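Cold rink, warm soup: a season with the Pludska curlers

2019-09-17

Six sheets of ice, a tin roof, a car park that floods. Pludska doesn't look like much from the highway and most people drive straight past it to Verkolier, where the big arena is. Their loss.

I went up in July, which is when the club does its off-season training, and I stayed longer than I meant to. The ice plant runs all summer now. Used to shut in April. The power bill nearly finished the place a few years back and then Jorberg, the next town over, closed its own rink and sent everybody down the road. Membership doubled, more or less. So did the arguments about parking.

First thing you notice is the noise. Curling on television is all whispering and polite applause. In a tin shed it's a racket - stones rumbling, skips hollering "hurry" from the far end, someone's thermos going over on the bench. The juniors are the loudest. They play four ends before school, and a couple of them are good enough that people from the provincial program have started turning up with clipboards.

The Pludska women's rink is the reason I made the trip. Runners-up at the Ayaaba Classic last winter, beaten 7-6 in an extra end, and they still can't talk about the last stone without wincing. A draw to the four-foot, nothing in the way. Light by the width of a hand. The skip told me she's thrown that same shot every practice since. Same line, same weight, over and over untill the sheet has a groove in it. Ice crew not thrilled.

They lost their lead to a job out west and spent the spring trying out replacements. Three came, two left, one stuck. The new lead is nineteen, sweeps like she's putting out a fire, and had never played on arena ice before Ayaaba came calling with an exhibition weekend. There were 1,800 in the stands for the Saturday-night style draw, the biggest crowd any of them had seen. She put her first rock straight through the house. Second one was perfect.

Money is the usual story. Entry fees, fuel, motels with thin walls. The team spent $2,380 getting to one bonspiel and came home with a cheque for less than half of it. They drive a van with no heat in the back row. Whoever played worst sits there.
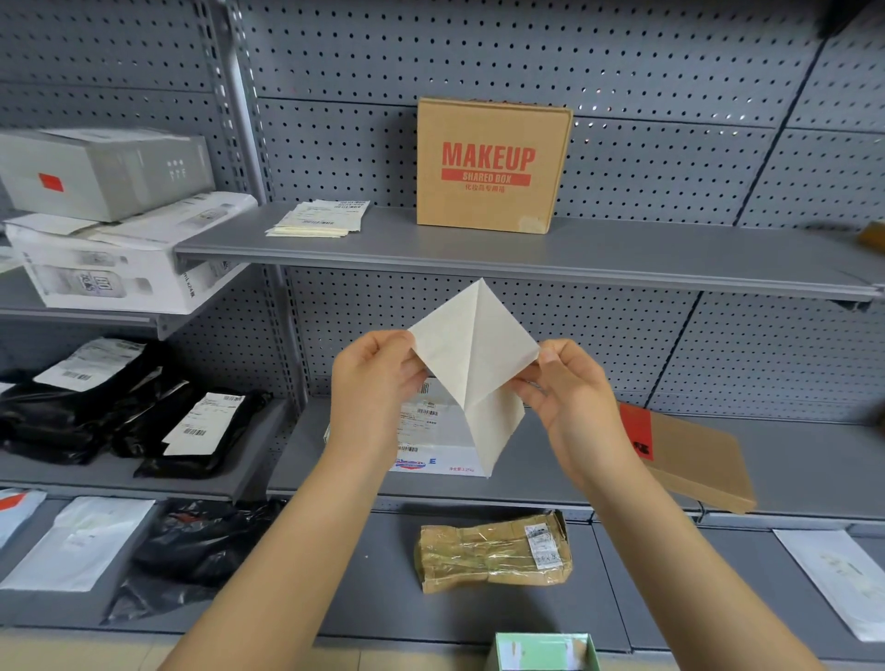
What they do have is ice time, and plenty of it. The late slot is theirs four nights a week, and after the league games clear out they've got the whole shed to themselves. No music, half the lights off. They throw in pairs, one calling weight before the stone reaches the hog line, the other calling it after, and they compare. Wrong more often than I expected. Also closer than I'd ever get.

Upstairs there's soup. Always pea, always too hot. The lounge windows look down over sheets three and four and the old boys sit there with thier bowls and second-guess every shot. Some of them played Verkolier back when it was outdoor ice and corn brooms. They reckon the new brushes have ruined the game. They also haven't missed a draw all year.

The season proper opens with a home and home against Verkolier, roughly 7 weeks of league play after that, then the long drive back to Ayaaba. The draw is tougher this time and the format's changed - triple knockout, so there's room for a bad game. The skip doesn't want the room. She wants that last stone again, same sheet if they'll give it to her, hammer in hand and nothing in the way.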